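Speaker notes — "Stopping Is a Feature You Have to Test"
Onix project, kitchen bench track
30 Nov 2022
Shares 45 | 2 comments

Opening

Thank the room. Say up front that the talk covers one fault, how we found it, and what we changed. No demo. Questions at the end, 30 minutes in total with those included.

Background, keep it short. Onix is our countertop handling project. The arm works over a marble-patterned counter with a cutting board on it, and it reaches in close to things people eat from. The motion controller is from Skallach. The stop circuit and the logging were put together by our own group at Masri.

First picture up while I go through the setup. Mention the gripper over the corner of the board, then move on.

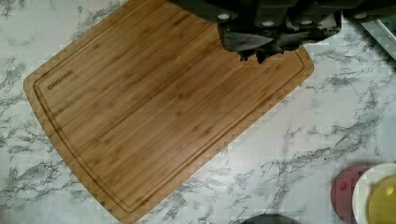 What went wrong

In October, during a routine run, someone pressed the stop button and the arm kept going. It finished the move it was on and then stopped. The delay in the log was 505 milliseconds. Our limit was a good deal shorter than that.

Say plainly: there was no injury and no damage. The person had pressed the button to fix the position of the board and had a hand ready to reach in. They waited. Our written procedure at the time did not tell them to wait.

Pause here. Let people read the number on the slide.

The first guess was the button. We swapped it and the delay was the same. The second guess was wiring, and we spent two days on that — every connector opened, checked and closed again. Nothing.

The cause was in software. The stop request went into the same queue as the motion commands. When the queue was short, the stop came through fast. When the planner was sending many small corrections, the stop had to wait its turn. Close work near the edge of the board is exactly when the planner sends many small corrections.
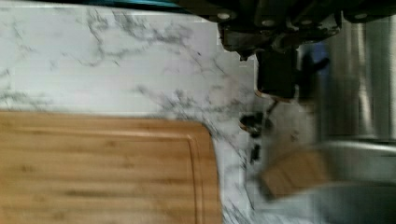
We had tested the stop, of course. We tested it with the arm moving in open space, on long straight moves, with an almost empty queue. It passed every time. We signed the sheet and went on to the next item.

If somebody asks whether the controller was at fault: no. The Skallach manual says to use the separate stop input. We had left it unused to save a cable run.

What we changed

The button now goes straight to the stop input and cuts drive power. The software message is still sent, but only so that the log has it.

The stop test is now done during close work, at the worst queue length we can produce. We repeat it 30 times and keep the slowest result. An average is no use to a hand.

The procedure has a new line: after pressing stop, watch the arm and wait for the red lamp before reaching in.

Last picture. Leave it up for the rest of this section.

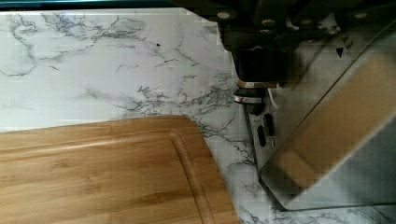
Reading time: 2 min

Still open

Zorkgate, our log viewer, hid the delay. It rounded times to the nearest second in the summary page, so 505 milliseconds showed as one second and a shorter stop showed as zero. We had seen a few ones in that column before October and taken them for noise. The summary page now shows milliseconds. The older runs have not all been rechecked.

With power cut, the gripper can lose its hold. A dropped item is better than a late stop, but on a heavier item I would want a different answer. We don't have one yet.

Ask if anyone here has tested their stop under full load this year. Take questions from there.

We use cookies to count visits to this page. Accept | Settings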